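Tips for recording block-pushing examples on a home bench

Last changed 2018-11-04

These are notes from setting up a small arm in a garage workshop to collect pushing examples for a learning system. The first 500 recordings went in the trash for reasons that had nothing to do with the arm. Most of the tips below are about the board, the blocks and the light.

Fix the board before anything else

Pushing moves more than the block. A board that is only resting on the bench will creep a little every session, and the early recordings will no longer match the later ones. Put thin rubber matting under it or clamp it at the back edge. Mark two corners on the bench with a paint pen and check them before you start each day.

Wipe the surface with a dry cloth. Oil and wax finishes look nice but make the blocks slide differently in different spots. If you have already waxed it, scrub it with mineral spirits, leave it overnight with the garage door cracked, and sand lightly with 320 paper along the grain.

Run a fingertip over the glue lines. A seam you can feel will catch the bottom edge of a block and tip it. A card scraper takes care of it in a few passes.

Blocks

Pick shapes that behave differently when pushed. A cube pushed on one face goes fairly straight. A cylinder pushed off center curves away from the tip. Stars catch on the rod between two points and then let go without warning. You want all of this in the set.

Printed blocks need the brim trimmed off completely. Use a flush cutter, then rub the bottom on a flat sheet of sandpaper. Check that each one sits without rocking.

If the blocks are too light they bounce off the tip. Print them hollow, fill them with dry sand, and close the bottom with a glued cap. Let the glue cure a full day.
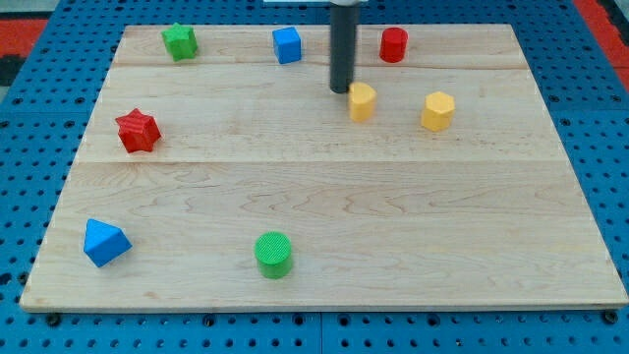

Write the instruction after the push, or at least check it again after the push. We used to read a task off a card, such as "move the cube to the star," and save it with whatever the arm did next. Half of those labels were wrong. Now the person labeling watches the clip and types what happened. Name the color and the shape together every time. With a green star and a red star both out, "the star" is no use to anybody, and "the yellow one" fails the same way when the cylinder and the hexagon are both yellow. A label like "push the yellow cylinder toward the yellow hexagon" is long, but it can only mean one thing. Use the same word for a shape throughout. We switched between "hexagon" and "hex block" in February and spent two evenings fixing it.

Keep the labels short otherwise. Leave out "please," "carefully" and "a little bit" unless you plan to use those words on purpose.

Starting layouts

Do not tidy up between pushes. Neat rows are easy to set and they teach the system about neat rows. Let each recording begin where the last one ended, and scatter the blocks by hand every 30 pushes. Put some close together and leave an open area somewhere so there is room to push into.

Include bad starts. A block near the edge of the board or jammed against another one is worth having. If a block falls off, stop the recording, mark it as a fall, and keep the file.

Driving the arm

Set the tip height with a piece of cardstock. Slide it between the tip and the board in all four corners and in the middle. It should pass without dragging. A rounded tip is kinder to the wood than a square one.

Go slower than you want to. Fast pushes tip the tall pieces and blur the picture. Pause for a second at the start and again at the end, so the clip can be cut cleanly.

Change drivers if you can. Everyone has habits, such as always going around to the left. Two people taking turns gives a better mix than one person doing twice as much. Stop after 8 clips in a row that feel sloppy and come back later.

Light

Cover the window. Sunlight moves across the board through the afternoon and washes out pale colors first. Two shop lights with white diffuser covers, one on each side, are enough. Leave them on for ten minutes before recording.

Files

We store clips with a small program called Clolura, but plain folders work too. Name each folder by date and session number. Keep the tip position, the camera clip and the label together under one name. Copy everything to a second drive before you shut down.

Look at one clip out of every session the same night. A loose cable or a bumped camera is easy to spot then and very hard to fix a week later.

How many

The first set that gave us anything useful had over 3000 pushes in it. Smaller sets made the arm reach for the right block and then stop short. Spread the work out over several weeks and cover the board with an old sheet between sessions to keep the sawdust off.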